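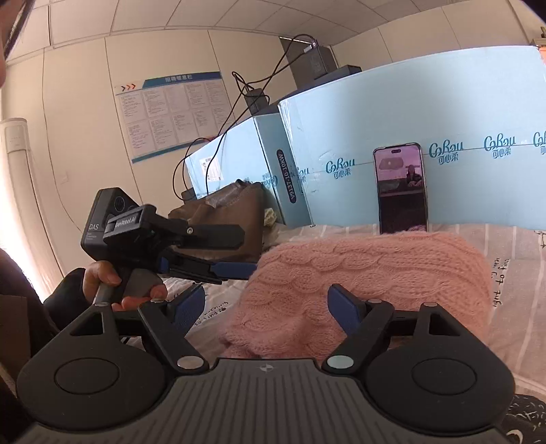 Chutima Duangkaew

Replying to the list instead of to Ramel alone, as the other two folding groups have the same trouble with their logs.

> The export from the sweater task went through, but the segmenter in Gonevari
> marks a lot of the episodes as having no grasp at all. The jaw opening trace
> goes down, stays flat well above zero, and comes back up. On the towel task
> the same code was fine. Is the closing threshold wrong, or is the group
> not closing the grippers all the way? Also, the left and right hands
> disagree on when the fold starts, sometimes by enough that the label ends
> up in the wrong episode. I have not changed anything yet.
>
> Separately, can someone say which garment goes with which file prefix? The
> notes say "knit" and "knit2" and I can't tell them apart.
>
> Ramel

The threshold is wrong. Nothing is wrong with how the group is closing.

The towel is thin enough that a closed jaw on one layer reads almost the same as a closed jaw on nothing, and the segmenter was written around that. The pink cable knit is a different case. Folded over, it is a thick bundle, and the braids add more on top of that wherever the pads happen to land. A firm grasp across a braid stops the jaws a long way before the old closing value. The flat part of your trace is the grasp.

What I would do is drop the fixed value and look for the plateau: opening falling, then holding within a small band for 11 samples or more, then rising. I ran this over the 997 episodes in the shared folder last night and it finds a grasp in all but 3 of them. Those 3 are short files where the recording was stopped early, and they should be deleted, not repaired. The branch is called plateau. Please read it before merging. The band width is a guess that happens to work on this garment, and I have not tried it on the fleece.

One side effect to watch for. If the operator pauses with the jaws half open above the garment, the plateau test will call that a grasp too. I know of no clean way to separate the two from the opening trace alone. For now, hold the jaws fully open while you are waiting or talking to your partner, and close only when you mean to pick something up. Please put this on the sheet of operator notes, under the line on wrist angle.

On the two hands disagreeing: this is a labeling problem as well as a clock problem. The fold was defined for the towel as the moment both grippers move in the same direction with the jaws closed. With the knit, one hand often holds an edge down while the other carries the opposite edge across, so the holding hand never "starts" by that rule. I suggest we label the fold from whichever hand is moving and mark the other as hold. Nägeli has a label schema from November with a hold state in it, and I see no need to write another.

The clock offset is still there underneath that. Before each block, touch the two sets of finger pads together once, jaws open, and then separate them. The contact shows up in both traces and the offset can be taken from it. Do this over the bare sheet and not over the garment, where the contact is soft and the peak spreads out.

Prefixes: "knit" is the pink one with the braids and "knit2" is the plain gray one. I have renamed them knit_cable and knit_plain in the index. The files themselves keep their old names so that existing scripts don't break.

Some points for anyone recording next week:

Start every episode with the knit folded into the bundle, rows of braid running across, and the loose part toward the operator's left. Several episodes begin with the garment already half open, and they can't be compared with the rest.

Pick up by the fuzzy surface and not by a single braid. The pads hold a braid well, but the rest of the garment then swings under it and the fold comes out crooked.

Keep the printed sheet on the table. I know the lettering bothers some people. The pose tracking drifted more on the plain cover we tried first, and I would like the remaining blocks to match the ones we have.

Keep the hand well up the handle. If the sleeve slides down over it, stop and roll it back before going on.

The target for Dakerano is still 100 clean episodes per operator per garment. Count an episode as clean only after it has been through the new segmenter – the totals on the signup page were taken from the old one and are too low for the knits. I'll recompute them once Ramel has merged the branch.

I have not looked at the zipper jacket at all. If its traces look odd, send me one file first and leave the rest where they are.

Chutima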